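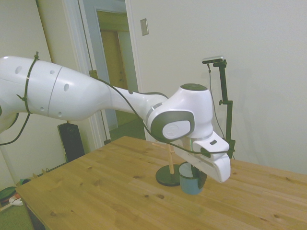 Six grippers and one blue mug

Hanging a mug on a mug tree is a dull job for a person and a fair test for a robot hand. The handle has to meet the peg at the right angle, and if the grip slips by a few millimetres the mug swings and misses. That is why Brelley, a small firm in Pirnport that fits out arms for other people's workshops, used it this spring to compare six grippers before buying any more.

The rules were simple. Each gripper went on the same arm, ran the same program and got 1000 attempts. A try counted if the mug was still on its peg when the arm had moved clear. Nothing was retuned between grippers, which annoyed at least one supplier.

The cheapest, a plain two-finger model from Nyberg, managed 633. It closed quickly and was easy to mount, but the fingertips were hard and the mug tended to turn in them. Softer pads helped in a short extra run – that score was left out of the table, as the other makers had not been offered the same change.
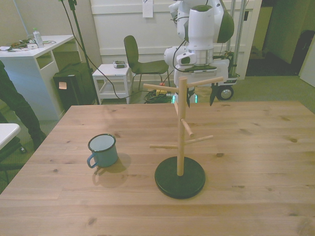 The Clorkance came out on top, though by less than its price would suggest. Its fingers give a little when they touch something, so a mug set down slightly crooked was still picked up. It was also slow. A full cycle took over 30 seconds, and much of that was the hand opening again after letting go.

Camera position mattered more than the team had expected. A camera on the wrist sees the peg well until the mug gets in the way, usually at the point where the view is most needed. A second one on a pole at the side of the table covers that gap, but it has to be calibrated again every time it is knocked.

Brelley has ordered two of the Nyberg hands, with soft pads, and kept the Clorkance on loan until September. Glasses are next, then plates.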